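When Rostyslav Nazarenko joined Ulex, the robot already had a decent arm and a decent hand. What it lacked was software that could make the two agree about when a movement had finished.

His team writes Stekadero, the layer that sits between the planner and the motors. The planner says where the hand should go. Stekadero decides how to get there, how fast, and when to give up and ask for a new plan.

"Most of our bugs are timing bugs," says Nazarenko. "The fingers start to close while the wrist is still settling. On a chart it looks like nothing. On a desk you miss the card."

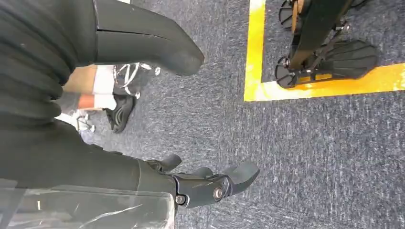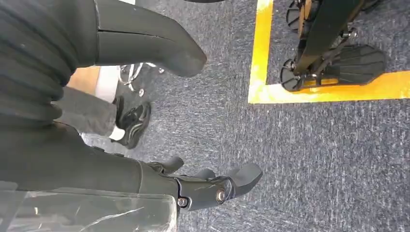
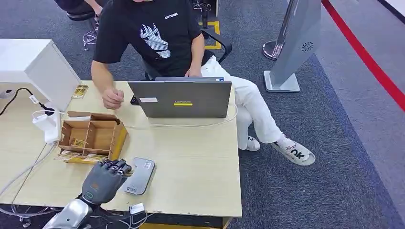
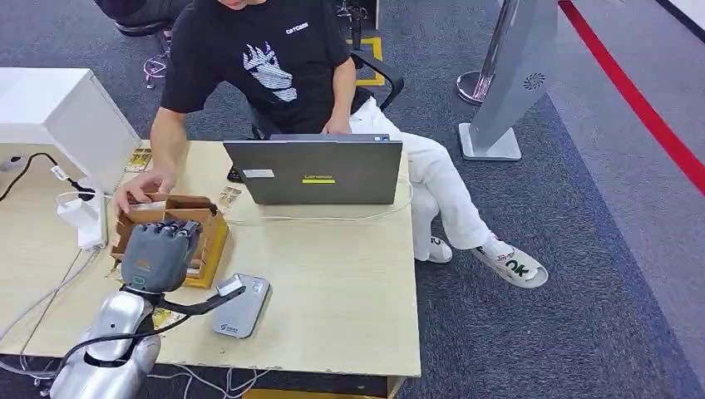 Wrist views over the carpet (first two) and head views of the desk (last two).

The wrist and head cameras each keep their own clock. The old code matched their pictures by arrival time, and a busy network could put them 40 milliseconds apart. Hanna Derkach rewrote that part in October. Every picture is now stamped at the source, and the planner refuses a pair that does not match.

She also changed what gets saved. Each attempt is stored with the plan, the joint readings and the version of the code that ran it. There are 4,000 attempts in the store so far, and a failed one can be replayed on a laptop without the robot.

Replay has its limits. It shows what the software knew, and it cannot say how a different grip would have felt to the fingers. For that the team still goes back to the desk.

Two jobs remain before the next release. One is a slower approach for thin, flat things. The other is a stop command that works halfway through a plan, which Nazarenko wants finished first.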